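In Praise of the Slow Helper

My aunt kept a kitchen that ran on lists, and I suppose I inherited my soft spot for anything that does a dull chore without sighing. So when Niamh Ní Bhriain asked whether I would like to spend a few weeks with the Prellov, the household and light-workroom robot that Ondano now offers on a monthly plan, I said yes before she had finished the sentence. I have read the brochure twice. I have also read the contract, and I'd like to talk about both, because they describe two rather different machines.

The brochure promises "a second pair of hands for every room." The contract promises 12 supported tasks, with others to be added when they are ready. I like the contract better. It reads as if it were written by somebody who has watched the thing work.

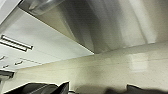
Wrist view under the range hood, with both fingers low against the tile.

Most of the arguments I hear about robots like this one are about speed, and I think they miss what a working day is made of. Pichit Inthanon, who looks after three shared workrooms in Skevusberg, told me he'd happily wait 30 minutes for a job that takes him five, provided he doesn't have to stand there while it's done. I believe him. I feel the same way about my bread oven and my washing machine, and I have never once stood in front of either with a stopwatch.

What he does mind is fuss. If a machine wants every cup moved and every door shut before it will start, then it has simply handed him a new chore in place of the old one. A room people use has a sink with something in it, a dish rack, a few odds and ends on the counter and a dishwasher somebody left open.
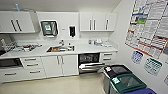

A fair trial, to my mind, is one where you leave things as they are. Sofia Macedo at Ondano agreed with me on this, a little nervously I thought, and I give her credit for it. She also talked me out of the deluxe plan, which costs 120 a month more and mostly buys you a quicker phone line.

Now, the part I care about most is the fiddly work – the small stuff with metal and screws and wires, where a hand knows things that an eye can't tell it.

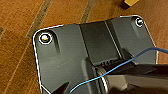

I grew up beside a repair bench, and I was taught to be gentle near a wire and firm with a lever, and never to mix the two up. It took me years. I don't expect a rented machine to have that on its first morning, but I do expect the company to say plainly which of those jobs it stands behind. Of the 12 on the list, only 4 involve this sort of close work, and I'd gladly swap half of the rest for two or three more of them. Rupert Egger, my neighbor and a retired locksmith, thinks I'm being greedy. He would start with hinges and stay there for a year.

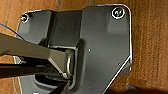 He may be right about the hinges. A moving joint is a good teacher, and a company that got those right would have my trust for plenty else. The rival kit from Jakab is cheaper and you own it outright, but you also own every problem that comes with it, and at my age I would sooner have a telephone number and a patient person at the other end.

So I'm keeping the Prellov through December on the plain plan. I've asked Sofia for a longer list of close work and a shorter brochure, and she has promised to bring up the first one at least.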